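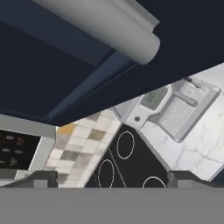
Forums > Manipulation > Sim to real > Wrist view results

tarn_k
12/26/24
Finished the Grota runs on the kitchen set. Policy trained in sim only, wrist view only, with cabinet and tile colours randomised each episode. 38 trials on the real bench in Doltstead, same task as in May. Colour randomisation alone took us from 2 successes to 10. I think colour matters more than geometry here.

mulga9
Not convinced. Did you hold the camera tilt fixed? With the view rolled that far over, the cooktop is a wedge between the fingers. I'd randomise tilt before paint.

tarn_k
Tilt comes from the arm pose, so it varies anyway. Same start poses in both sets.

zincbucket
We saw the opposite with Luo. Colour did almost nothing, lighting did the work. What's your baseline?

tarn_k
Zusia defaults, one seed.

mulga9
One seed is thin. Run more before you rule out geometry.

tarn_k
Fair. Queued for tonight.

Contact the moderators | © Doltstead Robotics Forum | Back to top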